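3.2 The sink and its ledge

Counter space next to the sink is the scarcest surface in the household kitchens we looked at, and people use it for several jobs at once. Washing, soaking, draining, drying and plain storage all end up within arm's reach of the faucet. Earlier work on kitchen layout (see Section 2) treats these as separate zones with a walkway or at least a cabinet width between them. In the Hastden kitchens they overlap almost completely. We coded the zones anyway, using the Peva scheme, and note below where it broke down.

Left of the basin – the drying side. Dish rack set back, cloth laid flat in front, bowl with the wiping things in between. The rack holds cups and standing utensils, no plates in this case. Peva has a code for "rack" and a code for "cloth" but nothing for a bowl that works as a caddy, so the blue bowl in Figure 4 was coded as storage. A second coder put it under washing. We kept storage but the case is weak.
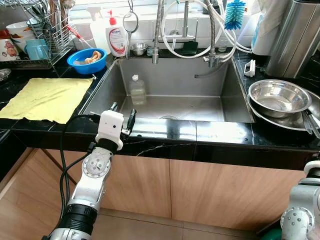

Figure 4. Sink area in one of the Hastden kitchens: rack and yellow towel at left, stacked steel bowls at right.

The back ledge is where the Peva scheme does worst. It assumes a ledge holds soap and maybe a plant. In Figure 4 the ledge carries a spray bottle, a pump bottle of dish soap and a small steel bowl, with a mesh strainer hanging next to the soap and a bottle brush up among the hoses. Hanging is the intresting part. Anything with a long handle tends to leave the counter if there is something to hook it over, and hoses are something to hook it over. We added a code, "hung at sink", after the first pass and recoded everything from the start. Slow, but it cleared up most of the disagreements on strainers and brushes.

The basin itself we treat as a zone only when an object is standing in it. A bottle upright against the back wall counts. We don't try to say whether an object in the basin is soaking, waiting to be washed or just parked, as the codes are made from stills and the stills dont settle it.

Right of the basin – bowls. Steel bowls get nested, the shallow one resting on the wide one, and a utensil often stays in the lower bowl with its handle sticking out. We call this a loaded stack. For coding purposes it's one item with contents, which keeps it apart from the clean nested sets people keep in cupboards. The difference matters for the space estimates: a loaded stack takes up more room than its lower rim because of the handle, and it blocks whatever is behind it. We measured footprint as the outline seen from overhead, handles included.

Whether a loaded stack is clean or dirty can't be read off the stack. Some coders wanted to guess from position (right side = dirty, rack side = clean) and we dropped that. The left/right split is a habit of particular households and a few have it the other way around. Position is kept as its own variable, see Table 3.

Larger things stand behind the stack. Tall steel container with dark items coming out of the top, a boxy white appliance with ridges on its side off to the right, the rim of one more steel bowl near it. None of these belong to the washing task in any strict sense, but they set how deep the usable counter is. In the Inthanon kitchens the same strip is mostly bare and the bowls are pushed back against the wall. In Hastden they sit forward, closer to the basin, and the reach to them is shorter. Lower bowls with utensils left inside turn up on both sites.
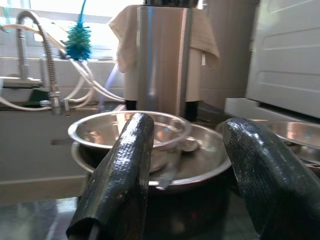 3.3 Coding and agreement

All stills were coded in Fasent by two coders working apart, 88 kitchens total. Each visible item got one zone and one state (standing, lying, nested, hung). Disagreements went to a third reader. Codebook frozen 12/18/25, no changes to the zone list after that. Items partly hidden behind others were coded only if both coders could name the general type, otherwise marked "unclear" and left out of the footprint totals.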